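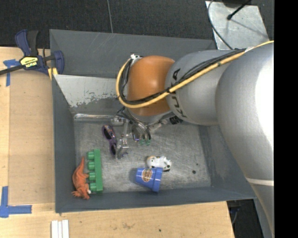
Filed under: Shop Floor News > Robots & Automation

I've been waiting on this one since July, so forgive me if I gush a little. Viltitance has put its bin-picking service, Zitgate, on general offer, and small shops can sign up for it starting 8 September 2026.

The idea is pretty simple. You mail them a box of the stuff you want sorted (the odder the better, says Heather Rutherford, who runs the trials), and they put it in a metal bin under an arm at their place and work out how well it can be picked. Toys are a favorite with them, and I can see why! A toy dinosaur, a building block with studs and a pair of sunglasses have next to nothing in common when it comes to where you'd grab them, and a cup or flowerpot lying on its side is a whole other headache.

You get back a report with the pick results for every item, plus the settings file to load on your own arm if you have one. The basic trial costs $2412 and covers up to 2000 picks. Turnaround is four weeks, which feels slow to me, but Heather says they'd like to bring that down once a second bench is running.

I called Shayne Mahuika at Rakena, a toy resale outfit that went through the early program with three boxes of mixed returns. He liked the report a lot and grumbled about the settings file, which took his crew a couple of tries to load. "I'd do it again, but I'd want somebody on the phone while we set it up," he told me. Phone help is extra, by the way, and I couldn't get a price for it.

Sign-up is through Viltitance directly. Jirketti, the reseller, will carry it too, but doesn't have a start date yet.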